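Zutdale open day: notes from the Skasside hall and the brass workshop

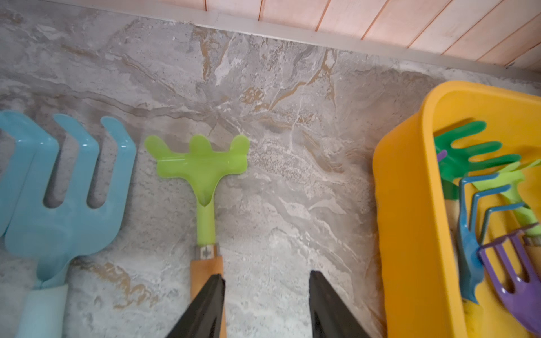

The Skasside hall in Zutdale opened its doors for a day in May, ahead of the summer touring run. I went mainly for the acoustics, having heard two brass-heavy bands there last year and come away with opposite opinions of the room.

Capacity is 692 with the floor standing and the balcony seated. The balcony front was rebuilt over the winter. It used to be a flat plaster face, and anyone mixing from the rear of the floor got a hard slap off it from the monitors. It is now angled downward and covered in slatted timber over mineral wool. Florian Camenzind, the house engineer, played the same snare recording through the main system with the side drapes drawn and then open. With drapes drawn, the decay was short and even down to the low mids. Open, the upper mids hung on noticeably longer, though I would still take that setting for a horn section playing without much amplification.

The main system is flown left and right, with the subs in a row under the stage lip. Camenzind prefers the row to stacks at the sides, mostly on account of the bar, which sits in the far left corner and used to receive more bass than the mixing position. We walked the floor while a sweep was running. There is still a dip near the second pillar at bass guitar frequencies. He knows about it and does not think it can be cured without moving the pillar.

Stage power comes in on the right-hand side. Touring desks can be patched from the floor position or from the wing. The load-in is a level push from the yard, but the door is narrow, and long cases have to be turned once inside.

After lunch a group of us went across the yard to the Pfister workshop, which repairs brass and woodwind for players passing through. Gebhard Grabner had a tenor trombone slide on the bench and showed how he checks the tubes for parallel before touching any dents. Veronika Mösli does the saxophone pads. She was resetting the low keys on a baritone with a leak light, and said that most of the touring horns she sees have the same fault: a bent low B flat guard from being put in the case with the wrong end up. The workshop took in 11 instruments on the busiest day of last summer's run and keeps 5 loan horns for players who need one the same evening.

The day finished with a short set by Zitska, who had agreed to play two pieces with the drapes in different positions. Santino Ojeda stood in on trumpet for Ferdinand Kälin, who was in the audience with a split lip. Ojeda was reading, and the unison lines in the first piece were slightly late. The second, drapes open, was tighter, and the muted trumpet carried to the back row of the balcony with no microphone on it.

Tickets for the summer run go on sale at the hall box office at noon and online an hour later. Balcony seats are unreserved. The yard entrance will be closed to the public on show nights, so use the street door.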